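Stitches on practice pad come out with uneven spacing, how do you keep them regular?
Posted in Skills and Practice – 1289 views

Vilgot Nygård
I am training simple interrupted sutures at home on a synthetic skin pad, in the evenings after work. The knots hold well now, but the spacing is bad. I begin with good distance, then two stitches come almost on top of each other, and then there is a big gap. Also my first knot is often loose and the later ones are too tight, so the edges of the cut fold inward. My course starts again in February and I would like to have it better before that. Do you draw marks on the pad first, or is this a bad habit? I use black thread because I can see it better. The pad is from Hudov, if this matters.

Érica Falcão
Yes, draw marks. Everybody starts so. After a few weeks you will not need them.
And change the pad if the cut is old, the edges get tired and the stitches tear out.

Silvana Medeiros
I had the same problem for a long time, so I write a bit more. Please excuse my English.

The first thing is the order. If you start at one end and walk to the other, every small error is carried to the next stitch. Try to put the first stitch in the middle of the cut. Then put one in the middle of each half, and continue like this until the gaps are small enough. With this method the spacing almost takes care of itself, and you also see early if one side is longer than the other.

The second thing is the distance from the edge. The needle should go in and come out at the same distance from the cut on both sides. As a simple rule, the space between two stitches can be similar to this whole width, from entry to exit. When I was learning I made small dots with a fine pen, on both sides, and I stopped when my eye was good enough.

For the loose first knot: lay the first throw flat and bring the edges together only until they touch, then change direction for the second throw. Do not pull up. If the edges fold in, your bite is probably too shallow, so turn the wrist more and let the needle enter straight down.

Look at your row before you cut the next thread.
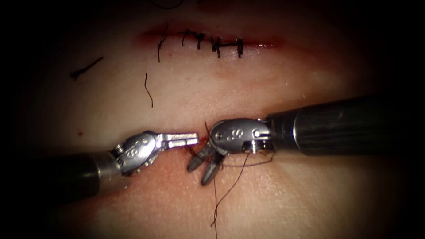 I keep a notebook and write after each row what I want to change. For a row of five with uneven gaps I write "start in middle", and for a stitch that lies long and loose I write "first throw". Two words are enough. Also take away the cut ends as you work – a loose piece of thread next to the stitches confuses the eye when you judge the distance.

If you have only a short time, do one cut slowly and leave the rest of the pad for tomorrow.

Vilgot Nygård
Thank you both. I tried from the middle tonight and the gaps are already better. The folding is still there on one side, I will work on the wrist.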